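Visit to the Driditel student workshop, Cabanatuan
Posted by Orathai Ratanaporn

I teach an after-school robotics club, and on May 27, 2022 I went to see how the Driditel program runs theirs. The workshop is on the second floor of a plain office building, with a parts store downstairs that closes at lunch. Sign in at the store counter and someone comes down for you.

The program takes students from 15 up. There are 63 enrolled this term, split into teams, and each team keeps one project from start to finish. I sat in on two of them.

The first, Skirner, is a small line-following cart for moving library books. The students were rewriting the turning code and did not want to be interrupted, so I read their logbook instead. It was better kept than ours. Every failed run has an entry, with the battery voltage written next to it.

The second team works on Grevorance, a two-armed robot with humanoid hands. Their subject this term is handling ordinary parcels. They have set a goal of 4,000 recorded attempts by the end of June, and the running total is kept on a whiteboard by the door. One student looks after the arms, another checks the recordings, and they trade places after every 80 attempts. I asked if that was too long. They said the swap used to come sooner and people kept losing track of settings.

Worn boxes are harder than new ones, they told me — soft corners give way and loose flaps catch on fingers. We have only ever used foam blocks at our club, so I wrote that down.

Lunch was rice and fried fish from the stall across the road. The afternoon was mostly questions about money. Families pay a small term fee, and the larger equipment stays in the workshop. Visitors can come again in June, but you need to write first, and groups are limited to nine.

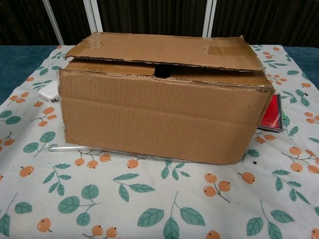
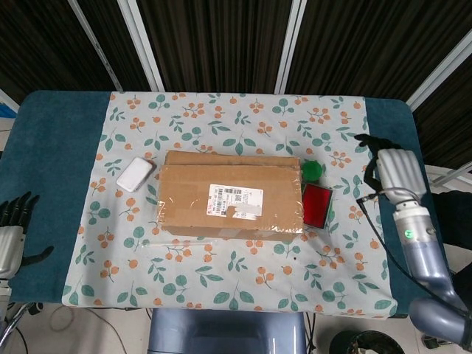 The Grevorance team's table, with a cardboard box set out on the cloth.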